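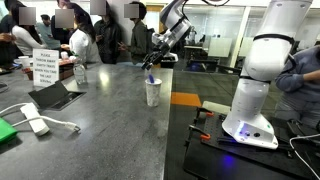 Do You Really Need Eight Glasses of Water a Day?

Somebody has probably told you to drink eight glasses of water a day. It might have been a coach, a grandparent, or a poster in the nurse's office. Ask them where the number eight comes from, though, and most of them will have to stop and think.

It's a good question to ask about any number. Who measured it? Who did they measure? A glass isn't even a real size. The one in your kitchen may hold twice as much as the paper cup at the dentist.

What your body does with water

More than half of your body is water. It's in your blood, your muscles, and even your bones. You lose some when you pee, when you sweat, and every time you breathe out. (Breathe on a cold window and you'll see a little of it.) Whatever goes out has to be put back.

But it doesn't all have to come from a glass. A watermelon is mostly water. So are cucumbers, oranges, and soup. Milk counts too. People who say "eight glasses" often forget to mention lunch.

Your built-in alarm

When your blood gets a tiny bit too salty, your brain notices and makes you feel thirsty. For a healthy kid on a normal day, that alarm works pretty well. It can be a little slow when you're running around in August heat, so take drink breaks then, even if you'd like to keep playing. People who are sick may need more than usual, and that's a job for a grown-up or a doctor to sort out.

Now for the claims

"Water makes you smarter." Hmm. Being very thirsty can make it hard to pay attention. That doesn't mean a tenth cup will help with your spelling.

"If your pee isn't clear, you're in trouble." No. Pale yellow is fine. Dark yellow often means you should have a drink, but vitamins and beets can change the color too.

"Special water is better." Be careful with this one. A bottle might promise 100 percent more energy. More than what? If the label doesn't say, the number doesn't tell you anything. Plain water has no calories, so it can't give you energy the way food does - no matter how nice the bottle looks.

"You can't drink too much." You can, though it's rare. Gulping down huge amounts very quickly can be dangerous, so never do it as a dare or a contest.

Try it yourself

Fill your favorite cup with water and pour it into a measuring cup. Write down how much it held. Then do the same with a mug and a juice glass. Multiply each one by eight and compare your answers. Which one did the poster mean?

Written by Hsin-yi Chou

Last updated: August
16 comments
2,370 shares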